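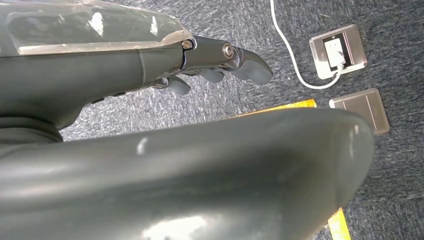
Gray-blue speckled carpet, seen close.

Groltia 2082 carpet tile by Siretska

The Groltia 2082 is a low pile tile for offices and study rooms. The pile height is 6 mm – chair wheels move on it without effort. Vacuum weekly and treat spots with cold water and a mild soap. Do not use bleach.

Tiles are sold in boxes of 13. For the matching edge strip, please order item 2351.
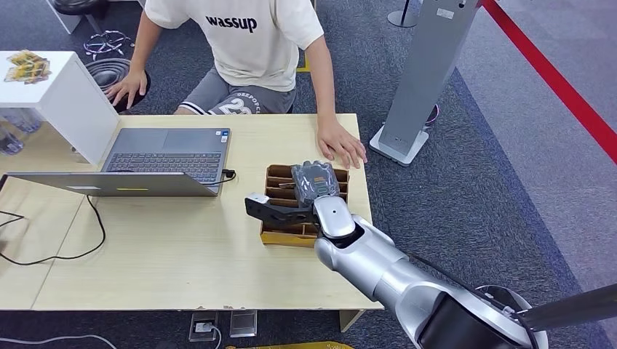
Light wooden desk, black stool with round seat.

Furniture is not included in the price. Samples can be requested from Corina Sima at our Jitaru showroom. Delivery of new stock is planned for September.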